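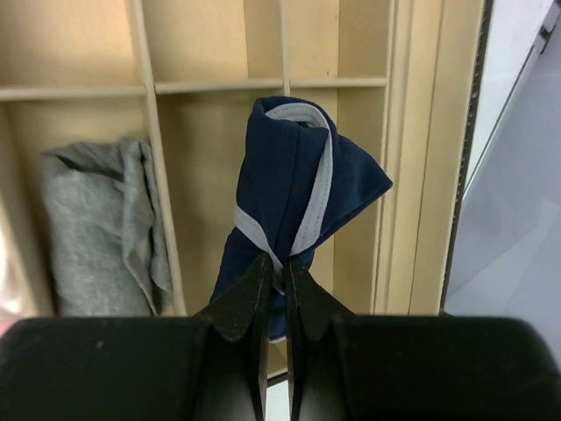 Progress report no. 2, cloth sorting project
To: Soledad Olvera, Clostard Fund
October 16, 2019

Hi Soledad,

I promised you'd get the bad news as quickly as the good, so the bad news goes first! We lost a chunk of this period to a fault on the left arm, and I'd like to walk you through it before you see the schedule.

Some background. The task is still the one in the proposal: small clothing items get picked up with the two arms and put away in a divided case, one item to a compartment. We'd gotten to runs of 20 picks and I was feeling pretty smug (I'd even told Mandla we might finish early). Then, in the middle of a run, the left gripper didn't let go. It had been told to open, the software said it was open, and the fingers were still shut on the cloth. The right arm trusted the software and came in for its turn, and the two wrists bumped. It wasn't a hard knock, and no one had their hands in there, but the whole point of the interlock is that this can't happen, so I shut everything down and called Mandla over.

Mandla Kekana took the left wrist apart that afternoon. He found a connector that had worked halfway out of its socket. Every so often it dropped the position signal, and when that happened our code kept the last command it had sent and reported it as if it were a real reading. So we had a loose plug, which is nobody's fault, and a bad assumption in the code, which is mine. I wrote that part back in December and never went back to it. Sorry! 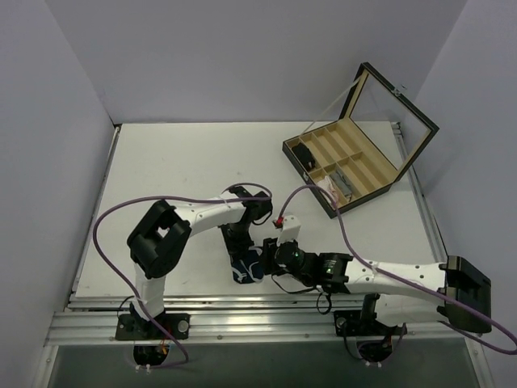

Both arms over the table at the Vasthorpe bench, with the left one holding a dark navy item near the surface.

What we've changed so far:

The connector has been replaced and clipped down, and we did the same on the right arm while we were at it.
If the position signal goes missing, both arms now stop and wait for a person.
Neither arm enters the middle of the table until the other has reported a fresh reading.
The Skurkel log now keeps the raw signal as well as the command, so next time we won't have to guess.

We ran 100 picks after the repair. The arms stopped themselves 2 times, both for a late signal, and there was no contact. I still want to know why those signals were late. Mandla suspects the cable gets tugged when the wrist turns all the way around, and he's trying a longer loop.

On money, the parts were small and came out of the repairs line. On time, we're 18 working days behind, and I'd like to move the Tapia demo to December if you can live with that. Could you let me know before I write to them?

The updated schedule is in the shared folder, along with Mandla's notes on the wrist.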